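## 7.4 Recovering from a jammed insertion (fault V-300)

Fault V-300 is raised when the arm meets side load during an insertion and the controller can neither complete the move nor back out of it. The arm holds position with the gripper closed. The procedure applies to the Vevow arm and to its simulated copy in Virurell. Run it in Virurell first if the fault can be reproduced there.

**CAUTION:** Do not open the gripper to clear the fault. The rod can spring sideways when released, and the part on the stand can tip.

**CAUTION:** On the physical cell, do not reach past the guard line while the arm is in hold. Hold is a powered state. The brakes are not set.

### Before you start

- Confirm that the pendant shows V-300 and no other code. If V-310 is also shown, go to Section 7.6.
- Save the force log. It is overwritten at the next servo enable.
- Check that the marker tag on the side of the wrist faces the tracking view. Recovery moves use the tag pose and will be refused without it.

In the Virurell practice cell, the rod is held at an angle and enters the ball from the upper right. The ball rests on the blue stand. Any retract along the world Z axis from this pose loads the rim of the hole, so all recovery moves are made in the tool frame.

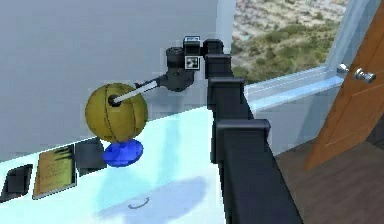
Budanlow Automation Support, Arm Controls Group

### Procedure

1. Set the speed override to 2 percent.
2. Select **Motion > Frame > Tool**. The pendant defaults to World after every fault, including faults that have been acknowledged.
3. Open the force display and note the sign of the side load on X and Y.
4. Select **Compliance > Low**. Wait for the status line to read READY.
5. Jog the wrist 2 mm against the larger side load. If the load rises, stop and jog back to the starting point. Check the sign noted in step 3 before trying again.
6. When both side loads are under 10 N, retract along tool Z in 2 mm steps. Read the load after each step.
7. Continue until the tip of the rod is clear of the hole.
8. Raise the arm to the safe height, then select **Fault > Acknowledge**.
9. Return compliance to **Normal**. The next program start is blocked until this is done.

**Note:** In simulation, the side load may flicker between two values while the rod touches the rim. Use the filtered reading. Builds before the March release have no filter; on those, take the higher value.

### If the retract fails

If the side load passes 400 N at any time, the controller drops to protective stop and jogging is disabled.

- **Simulated cell:** Export the log, then select **Scene > Reset**. Reset clears the joint history, so the export must come first.
- **Physical cell:** Lock out the supply. Two trained persons are required for manual brake release, one supporting the arm and one at the release switch. Follow Section 9.2.

### Known causes

| Cause | Check | Action |
|---|---|---|
| Tool offset out of date | Compare the stored offset with the tool sheet | Repeat Section 4.3 |
| Stand moved after teaching | Compare the stand pose with the cell file | Re-teach the approach point |
| Rod slipped in the gripper | Regrasp and repeat at low speed | Inspect the finger pads |
| Wrong cell file loaded | File header must read ABUBAKARI | Load the correct file and restart |

Record the fault in the cell log with the tool offset in use. Two V-300 faults at the same taught point require a new tool calibration before the cell is returned to automatic mode.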